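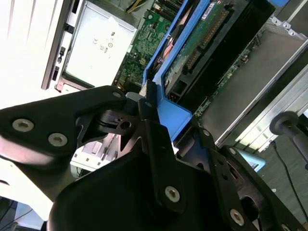
Page 8

About Willstead

Willstead is a computer repair and refurbishing workshop, and we've been opening up other people's machines for longer than most of us care to add up. We began in a rented garage in Lelside with one bench and a very patient landlord, and these days we have a proper shopfront, a storeroom that is always a bit too full, and a kettle that rarely gets a rest.

Most of our work happens with the lid off. There is a lot going on inside a computer or a server once you get the cover out of the way – the green boards crowded with tiny parts, the wires threaded along the top, the cards with their gold contacts, the coloured plastic brackets that hold everything where it should be. We're fond of those brackets, especially the bright blue kind. Somebody, years ago, took the trouble to think about the person who would have to service the thing later on, and we like to think we're that person!

Last year we looked after 2,000 machines, from family desktops to office servers that had been humming away in a cupboard since before anyone on staff could remember. Many came to us through Baluyot, our collection partner, who picks up retired equipment from schools and small businesses across the district. Whatever can be put right is cleaned, tested and sold with a warranty of 100 days. Whatever can't is taken apart for spares, and the good cards and memory go on the labelled shelves out the back, ready for the next machine that needs them.

We also run a small training program with our second workshop at Warnov, where beginners learn to handle a circuit card by its edges, release a catch gently and keep track of their screws (harder than it sounds).

Drop in any time after nine in the morning. Bring the power cord if you can find it.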